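Chapter 4
Hanging Storage for Hand Tools

Tobiloba Bashir

3 shares | 0 comments

Drawers hide things. You dig, you give up, you buy a second screwdriver. A board with holes in it fixes most of that, and cheaply too.

In this chapter: hooks and pegs, spacing, what to hang where. Also weight, briefly. The Veddale workshop layout comes back in Chapter 6, so keep your notes.

Start with the tools you reach for daily. Scissors, a screwdriver, a wrench, pliers. Then painting things, brush and small roller. Trowel if you patch walls. Lay them on the floor first, move them arround, then hang. Leave a hand's width between handles. More for anything wide.

Long tools on the bottom row so they can dangle past the edge. Stuff still on its retail card can go up by the hole in the card, fine for now. Tubes of sealant too, if there is somthing to hang them by.

Exercise 4.1. Sketch your own board before reading on. Ten minutes, pencil. 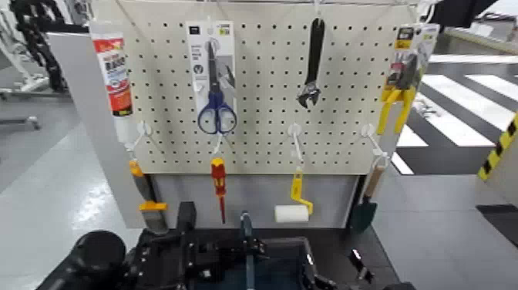 How high should a pegboard be mounted?

Put the middle of the board near eye level, so the top row is reachable without a stool.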